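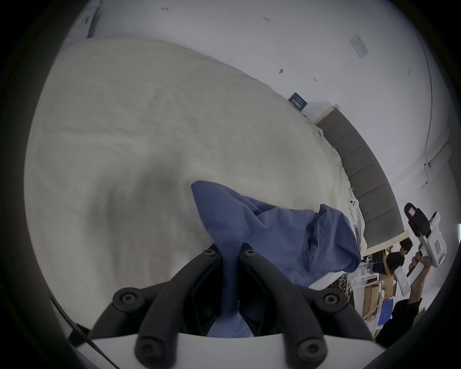
Ticket: Left and right tracks drift apart on the bed fold task
Project: Skekmont, two-handed cloth set
Opened by: Stefaniia Mykhailiuk
Assigned to: Demyd Polishchuk
Status: Closed, with one follow-up

Stefaniia, opening note
Hi Demyd! First off, the handheld grippers are so much nicer to work with than the old joystick station. I can fold a shirt on the bed at something close to normal speed, and the jaws close when I squeeze, and that's it. Love it. But I have a weird one for you.

When I load a finished demo into the Eshun viewer, the left and right hands start out in the right places and then slowly wander apart. By the time I'm making the second fold, the viewer has my left hand floating well above the mattress and my right hand sort of inside it. The video from both grippers looks totally fine. It's only the hand positions that go off.

I recorded 39 demos this morning and 20 of them have it. The good ones and the bad ones are all mixed together, so it isn't like it broke at some point and stayed broken.

Things I tried already:
Restarted both grippers and the viewer. No change.
Swapped left and right. The drift swaps too, so whatever is high on the left is now high on the right. (Does that help? It felt like it should help.)
Opened and closed the jaws all the way before each take. No change.
Reseated the cables. No change.

Demyd, first reply
That swap test helps a ton, thank you! If the error had stayed on one side I'd be blaming how you hold that hand. It followed the unit, so we're looking at something in the unit or in how it gets its starting pose.

Two questions. Where are the grippers when you press start? And is it all garments, or mostly one?

Stefaniia
Start: I hold them both over the bed, pretty close to the cloth, and press. Garments: mostly the blue one. I did the towels earlier and only a couple of those went bad. 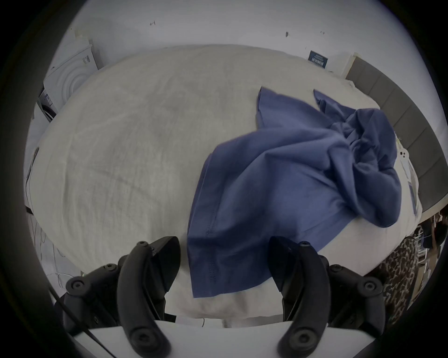 Demyd
OK, I pulled one good demo and one bad one and stepped through them side by side, and I think I've got it. The tracker works out its position by picking out little features in the view and following them as you move. At the start it wants plenty of things to hold on to, spread out near and far. A pale bedspread and a bare wall give it very little. In the bad takes, most of the features it locked onto in the first second were on the cloth. Then you pick the cloth up, those features move, and the tracker thinks your hand moved.

That would explain the towels too. You barely lift those, so there's less to fool it.

Can you try this for me?
1. Before pressing start, point both grippers toward the head of the bed, level, with the jaws open.
2. Press start and hold still for a slow breath.
3. Sweep each gripper gently left and right once, keeping the wall in view.
4. Come down to the cloth and fold like you normally do.
5. If you have to stop and rethink a fold, end the take. Don't hover right over the cloth.

Stefaniia
Trying now! Quick question on step 3, do both hands sweep together or one after the other?

Demyd
Either is fine. Together is quicker.

Stefaniia
Did a short batch with the sweep and WOW, night and day. The hands stay on the mattress from start to finish, and at the end the two jaws meet at the collar where they should. One take still drifted a little, and I'm pretty sure I rushed the hold on that one.
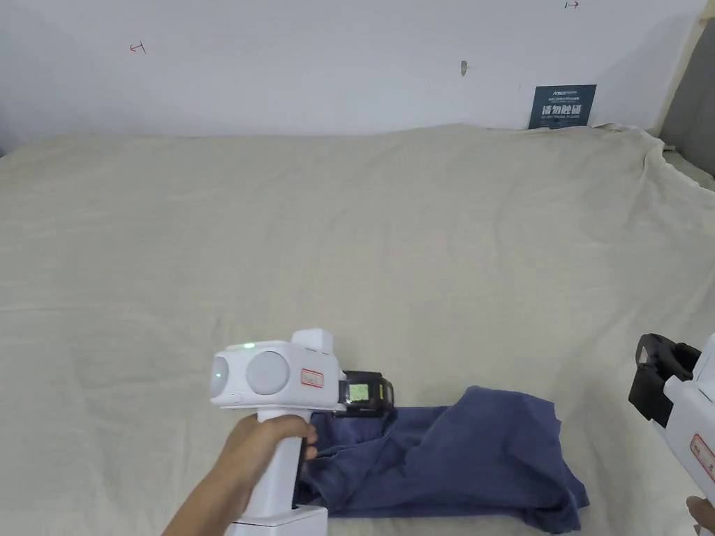
Demyd
So happy to see that! I ran your new batch through the checker and the left and right tracks agree all the way through. For the sweep, it's worth picking a target you can find every time without thinking. The navy 请勿触摸 sign at the back of the bed is a great one, with big white characters on dark, and it sits low enough that you don't have to raise your arms to get it in view. The small red marks higher on the wall are OK as extras, but I wouldn't count on them alone. Please leave the sign exactly where it is for the whole batch, since the map for a take is only as good as the things that stay put.

About the bad demos from this morning: don't delete them. The jaw widths and video are good, and I can try rebuilding the hand positions with the cloth masked out. The folds themselves are lovely, by the way, especially the way you pin one edge and bring the other hand over. That's exactly what we want the arms in Nesville to learn.

Stefaniia
Yay, I was dreading redoing those. Should I put the sweep in the sheet for the Gistilcombe crew? They start the same task in July.

Demyd
Yes please. Copy the steps from here, word for word is fine.

Resolution
Cause: starting features mostly on the garment, which then moves.
Fix: level start, still hold, sweep past a fixed target before folding.
Follow-up: rebuild positions for the drifted demos with a cloth mask (Demyd).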